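3. Log in to Kemar with your faculty ID and open **Film Loans**. Set the loan limit to 30 days.

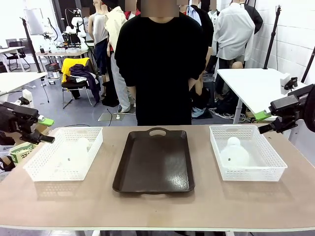
Each course needs its own return point, named by room. Small items go in perforated baskets; the two white ones on either side of the brown tray are a suitable type.

4. Enter the department code (119) and press **Save**.

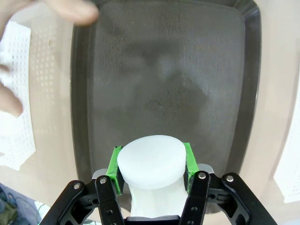
## Adding a second approver

Yu-na Ko approves all loans over $2000 -- add a deputy before January.
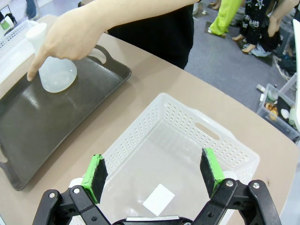 Approval slips print in duplicate. File one and leave the other flat on the basket floor, like the small white square there.

**Caution:** Do not reuse slips.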